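# Small toys in the living room: one box, or sorted?

*Board: Home & Storage > Kids' stuff*

**stemard_lane** wrote on 18/02/2022:

I'm looking for opinions on small toys. I don't mean the big plastic kitchen or the stuffed animals, which have a corner of the sofa and stay there. I mean the little things that fit in a child's hand.

We keep ours in one green plastic box that lives in the living room. It gets carried to the sofa, emptied, and filled again before supper. At the moment it holds a pink pig, a bunch of purple grapes, a starfish, an octopus, some branchy coral pieces and a clear tub of cotton swabs. The rule is that if it fits in the box it can stay in the living room.

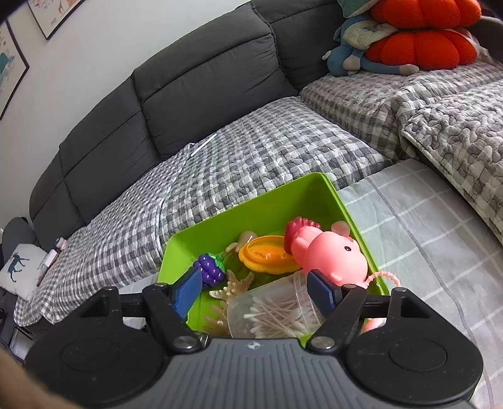 The trouble is that the box has been full since the holidays. My partner wants to go to a divided case, the kind with trays, and sort it by type: sea animals in one tray, play food in another, jewelry in a third. I think one box is fine and we should own less. We've gone back and forth on it for a month.

The divided case we looked at is the Judel with the lift-out trays. It costs 37 dollars at the store near us. The box cost nothing.

What do other people do?

---

**ulano_north** wrote:

One box. We had trays for two years and I was the only person in the house who ever put anything in the right one. The kids dumped all the trays out on the rug, played, and then I sorted for 26 minutes. I timed it once.

With a box, a four-year-old can do the cleanup alone.

---

**plaidcouch** wrote:

I disagree with ulano_north. Trays work if you only use them for the things that have a real set. Play food is a set. Sea animals are a set. The rest can go in a box.

Also, take the cotton swabs out. They're a bathroom item, and a small kid will put one in an ear sooner or later.

---

**stemard_lane** wrote:

The swabs are used as firewood and french fries in the games. I know how that sounds. The tub has a place in the box and gets asked for more than the pig does. But I take the point about ears and I'll talk it over with my partner.

As for sets, I went through the box to see what was in it by type, and it doesn't split well. The yellow pot with the heart handles gets used for cooking sea animals. So does it go with the kitchen things or with the fish? The purse is play jewelry, I guess, but it mostly carries fruit. 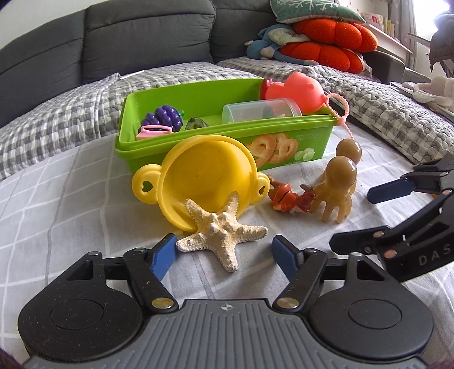
*The pot and part of the sea animal group, with the box behind.*

The starfish has a knobby surface and I would like to keep it apart from the soft octopuses. That's the one thing I'd sort.

---

**quiltroom** wrote:

Put the starfish on a shelf. If it's a real dried one, the arms snap. We lost two that way. It doesn't belong in a box that gets tipped over.

Is the green one an old cookie box? We have one with cookies printed on it too, and ours has held up better than the bins I paid for.

---

**stemard_lane** wrote:

Yes, it came with butter cookies in it. It's the right height for the coffee table shelf, which is the main reason we kept it.

I'll move the starfish.

---

**tse_and_sons** wrote:

I'm going to side with the partner here. A full box means the toy at the bottom never gets played with. Ours was the same way. I emptied it onto a bedsheet and found doll shoes my daughter had asked for in the fall.

We went to the Tse stacking drawers, two of them, 60 dollars for the pair. One for animals and one for everything else. Two is as far as I'd go. Three or more and the kids stop bothering.

---

**ulano_north** wrote:

Sixty dollars to hold a plastic pig. You could also tip the box out once a week and get the same result.

---

**tse_and_sons** wrote:

You could. We didn't. That's why we bought drawers.

---

**plaidcouch** wrote:

Both of you are talking about the container. The original question said the box is full. No container fixes that. Pull half of it, put it in a bag in the closet, and swap in March. If no one asks for a thing by the second swap, it goes.

I keep a list on the closet door of what's in the bag. It saves opening the bag every time someone wants the clownfish.

---

**stemard_lane** wrote:

We tried part of this. Most of it went back in the box, and I left the pot and one other piece out to see if the rest would sit lower than the rim. It does, nearly. The beaded bracelet still hangs over the side, and the pig has to lie on its side with the swabs in there too. 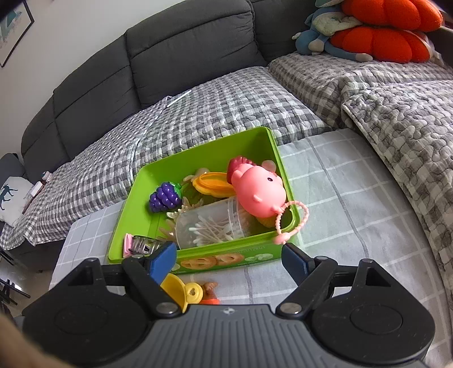 *Box on the plaid blanket, pot still out in front.*

I also found a hair clip in there that isn't a toy at all. It goes in the bathroom drawer.

So I think the pot belongs with the play kitchen. My partner says that if the pot goes to the kitchen, the grapes have to go too, and then we're sorting by type after all. I don't have a good answer to that.

---

**quiltroom** wrote:

Leave the grapes. Grapes go everywhere in our house.

For the bracelet, a hook on the side of a shelf at kid height. Beads in a toy box always end up around something's neck and then the cord breaks.

---

**tse_and_sons** wrote:

Your partner is right about the grapes.

---

**ulano_north** wrote:

A lid would settle it. If the lid closes, you're done. If it doesn't, something goes to the closet. Did the cookie box come with one?

---

**stemard_lane** wrote:

It did, and I think it's in the garage holding screws. I'll look for it tonight. We'll try the lid and the closet bag until March and leave the Judel at the store for now.

---

**mod_judel_fan** wrote:

Moved this from General to Kids' stuff. The older thread on divided cases is pinned at the top of this board. It has 2,876 views and most of the same arguments.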